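About Hura

Hi! I'm Janari, and I started Hura after four months of late-night messages with a girl whose pictures belonged to somebody else. I'd even bought the bus ticket to Lullarton (122 dollars, thanks for asking). So now I help people check who they're chatting with before their heart gets too far ahead of them.
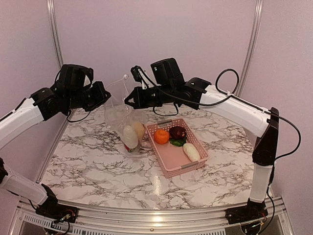

Two arms over the marble-patterned tabletop

What we do is pretty simple. You send us the profile and the photos, and Tseng and I go digging – old accounts, borrowed pictures, stories that change from one week to the next. Most answers go out within 7 days.

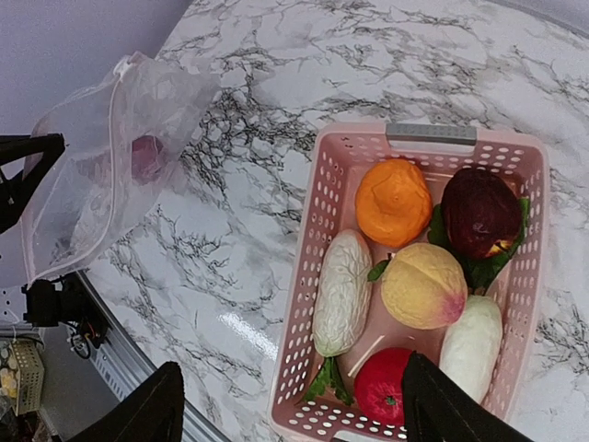
Sometimes the news is good, by the way! Plenty of shy people are exactly who they say they are, and I love writing those emails. We've looked at 1608 profiles so far, and I still get nervous opening every single one.
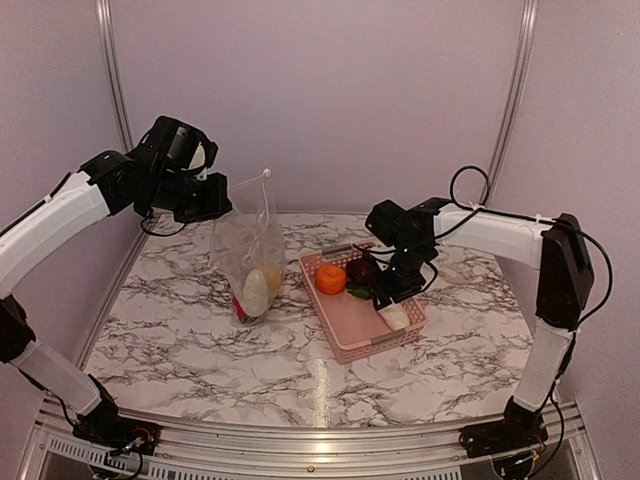 What it costs

A check is 60 dollars, and your first question is free. We never message the other person and we never share your chats. We're closed for most of February.
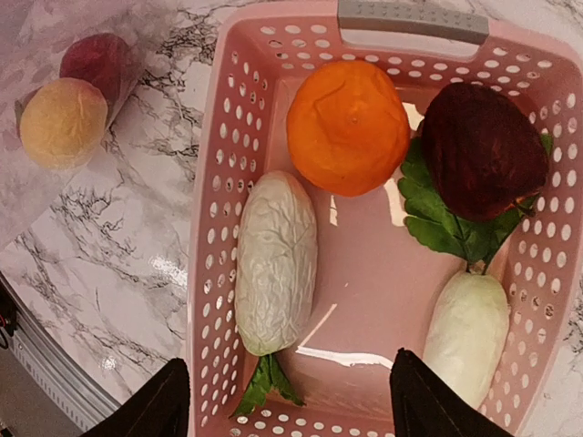 Kalevi Honkanen wrote to us that he almost didn't ask, he felt so silly about it, and that he wished he'd done it before he told his mother about the wedding. Kalevi, you weren't silly. Write to us any time, even if it's only to talk it over.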